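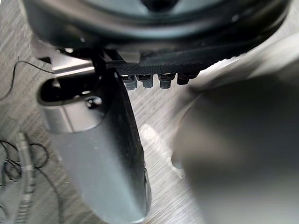 Zuzana Kolář would like it known that she never wanted to write a book about waiting rooms. She wanted to write one about trains, and her publisher already had one about trains.

So for 27 months she sat in other people's chairs: dentists, passport offices, a tire shop in Kultavska with a fish tank and no fish. The result is called "Matoušek Will See You Shortly," after the eye doctor who kept her for 3 hours and then told her that her eyes were fine.

"I was furious," she says. "I had 13 pages of notes by then and I still wanted my afternoon back."

We met in a café, where she arrived early and ordered nothing until I got there. Old habits. I asked what makes a bad waiting room, expecting something about lighting.

"The clock," she said. "People think they want a clock. Then they look at it every 40 seconds and start to hate whoever is behind the door. Take the clock down and they hate each other a little instead, but it's a softer feeling."

She has strong views on chairs. Most of the ones in the book come from a catalog company named Drivholm, whose standard model, she writes, was "designed by a person who had been told of the human back but had not met one." Drivholm wrote to her after an excerpt ran in a magazine. She was braced for a lawyer. They sent a chair.

"It's in my hallway. I put my coat on it. I wouldn't sit in it for money."

The magazines get a chapter of their own. Kolář's rule is that the age of the magazines tells you how the practice feels about you. Her record was a gardening monthly with a spring planting guide for a spring when she was still in school. She read it twice and has since grown beans.

What surprised her was how little people talk. In the early chapters she tries to start conversations, with poor results. A man at the tire shop moved seats. By the middle of the book she has stopped asking and just listens, and the writing gets a lot better. There is a fine page on two sisters dividing up their mother's dishes in whispers, plate by plate, while a television explains how to clean gutters.

Did she feel bad about eavesdropping? She thought about it long enough for the coffee to arrive.

"I changed everybody's dishes," she said.

Zarkero, the small press that took the book on, printed 500 copies in August and is now printing more, a fact she reports with suspicion. A clinic ordered a stack to leave out for patients. She finds this either flattering or cruel and has not settled which.

The train book is still on her mind. She has begun taking notes on platforms, which she insists are a different thing from waiting rooms, being outdoors. I pointed out that people wait on them.

"Yes, well," said Kolář, and looked around for the check, which took a while to come.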